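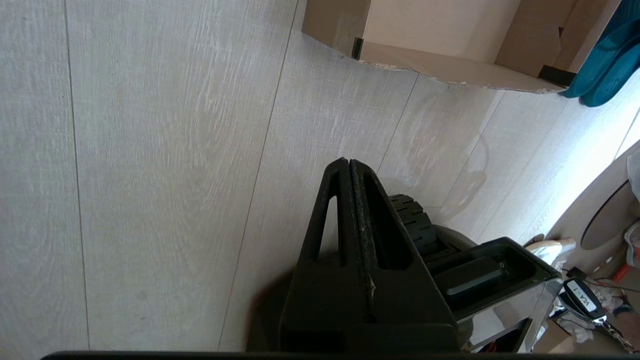
Cletham, im Februar

Die Greifersteuerung läuft seit dieser Woche auf dem neuen Zustandsautomaten. Der alte Code bestand aus einer Schleife mit verschachtelten Timeouts und war nicht mehr wartbar. Jeder Sonderfall hatte sein eigenes Flag, und zwei davon schlossen sich gegenseitig aus, ohne dass das irgendwo geprüft wurde.

Jetzt gibt es fünf Zustände: Suchen, Anfahren, Schließen, Halten, Ablegen. Übergänge stehen in einer Tabelle, Fehlerübergänge auch. Der Planer (intern Jivmont, der Name ist geblieben) bekommt nur noch den aktuellen Zustand und die Zielpose. Von Fingerstellung und Motorstrom weiß er nichts mehr. Das hat die Schnittstelle auf 3 Nachrichtentypen reduziert.

Die Bildverarbeitung sitzt in einem eigenen Prozess. Sie liefert Maske, Schwerpunkt und Zeitstempel der Aufnahme. Wichtig ist der letzte Punkt: Früher wurde der Zeitstempel erst beim Empfang gesetzt, womit die Laufzeit der Inferenz in der Pose steckte. Bei langsamer Fahrt fällt das nicht auf, bei schneller liegt der Greifpunkt daneben. Der Ringpuffer für die Gelenkwinkel fasst jetzt 20 Einträge, und die Pose wird zum Aufnahmezeitpunkt interpoliert.

Beim Becher war die Segmentierung zunächst das größere Problem. Weiße Konturen auf blaugrünem Grund, dazu feine senkrechte Rillen: Die Maske zerfiel in mehrere Teile, sobald die Schwelle zu eng stand. Ein morphologisches Schließen mit größerem Kern reicht aus. Die Orientierung lässt sich aus der Maske allein nicht zuverlässig bestimmen, dafür ist die Form zu symmetrisch. Ob die Öffnung oben oder unten liegt, muss aus einer zweiten Ansicht kommen. Solange die fehlt, setzt der Code das Feld auf »unbekannt«, und der Planer darf nur seitlich greifen.
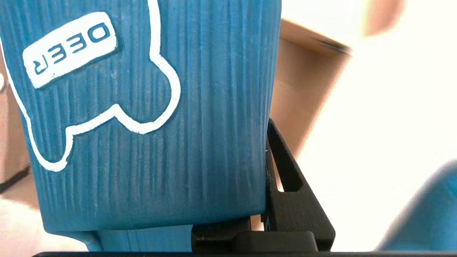
Cha schrieb dazu unter den letzten Eintrag, die Haltebedingung über den Motorstrom sei bei nachgiebigen Fingern wertlos; man müsse die Differenz zwischen Soll- und Istöffnung nehmen und über mehrere Zyklen filtern, sonst melde der Regler auch dann »gegriffen«, wenn er bloß gegen die eigene Reibung fährt.

Der Einwand stimmt teilweise. Der Strom allein trennt die beiden Fälle schlecht, die Differenz allein aber auch, wenn das Objekt dünn ist. Im Moment werden beide Größen ausgewertet, mit Hysterese. Der Zustand Halten wird erst betreten, wenn beide Bedingungen erfüllt sind, und verlassen, sobald eine wegfällt. Die Parameter liegen in einer YAML-Datei und werden beim Start gegen ein Schema geprüft. Fehlt ein Wert, startet der Knoten nicht.

Offen ist die Unschärfe bei Schwenks. Die Belichtungszeit lässt sich nur begrenzt senken, im Schatten steigt dann das Rauschen. Deshalb verwirft ein Filter alle Bilder, deren Laplace-Varianz unter der Schwelle liegt.
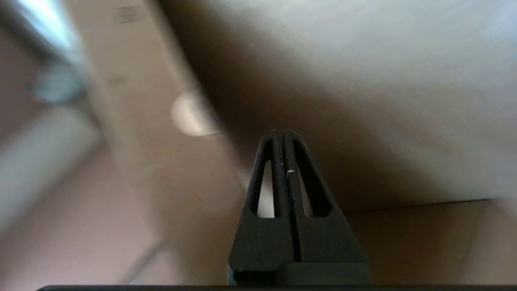 Der Greifer selbst verfälscht dieses Maß. Er bewegt sich mit der Kamera, bleibt also auch bei schneller Fahrt scharf und hebt die Varianz an. Die Berechnung läuft daher nur über den maskierten Bereich außerhalb der Finger. Die Maske hängt von der Öffnungsweite ab und wird aus einer Tabelle geholt.

Im Testlauf mit der Aufzeichnung aus Palham (653 Bilder) war ohne Maske kaum ein verwischtes Bild aussortiert worden. Mit Maske arbeitet der Filter wie vorgesehen, nur bei einfarbigem Untergrund verwirft er zu viel. Eine Schwelle relativ zum Median der letzten Bilder wäre naheliegend, ist aber noch nicht eingebaut. Vorher kommt das Wiedereinspielen der Logs an die Reihe, weil der Abspieler die Zeitstempel derzeit auf Millisekunden rundet und die Interpolation damit andere Posen liefert als im Live-Betrieb.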